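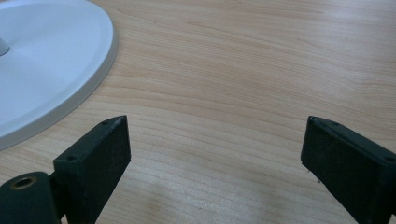

Corinne Haldrup

Chapter 4
How a Tree Gets Wider

Last updated: September

I grew up thinking trees got bigger the way I did, by stretching. Put a nail in a trunk, wait ten years, and it should be way over your head, right? Nope! The nail stays at the same height, because a tree only gets taller at its tips. The trunk under those tips does something else entirely, and that's what we'll spend this chapter on.

Just under the bark is a thin layer of living cells called the cambium. It makes new wood on its inner side and new inner bark on its outer side. In places with a real winter it slows down and stops, then starts up again in spring, and that stop and start is what leaves a ring. Saw a trunk lengthwise and you cut through those rings at a slant or along their edges, so they show up as lines (the tabletop at the start of the chapter has lots of them, thin and close together).

My favorite set of rings comes from the Hurnent woodlot, where I did my first field work. We took cores from 43 trees above the Moura road and counted 1,193 rings in all, which took me most of a summer and a lot of bad coffee. One stretch was so narrow I needed a hand lens to split the years apart. I was sure I'd miscounted, so I did it again. Same answer!

We'll come back to those cores in Section 4.3. Before that, grab a pencil and sketch what you think a trunk looks like in cross section, bark included. Keep the sketch, as you'll be fixing it in Section 4.1.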